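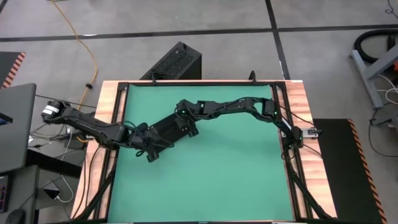

Green mat on a butcher-block top, keep it or lose it?

kukia_kofi
Hi all! I've been going back and forth on this for most of May. My bench has a light orange-brown wood top (I love that grain, I oiled it myself over two long evenings) and a teal-green mat over nearly all of it, so the wood only shows as a strip along the edges. The mat has picked up faint creases and I can't decide if they bother me. Would you flatten it, replace it, or go back to bare wood?

Gifty Kpodo
Oh, keep the mat! That green is so easy on the eyes, and small dark screws show up on it beautifully. For creases I lay mine under a stack of heavy books overnight and they mostly relax.

billby68
Have to disagree with Gifty, sorry. It seems a shame to oil a top like that and then cover it up. I worked on bare maple for years and the dings never troubled me.

Gifty Kpodo
You say that, billby, but you've never had to sand out a glue puddle the week before your sister comes to visit!

Philomena B.
Could you trim it? I cut mine down to half the bench and kept wood on the other side for writing and coffee.

kukia_kofi
Half and half, I hadn't thought of that. Books tonight, then, and I'll measure for a trim if the creases stay put.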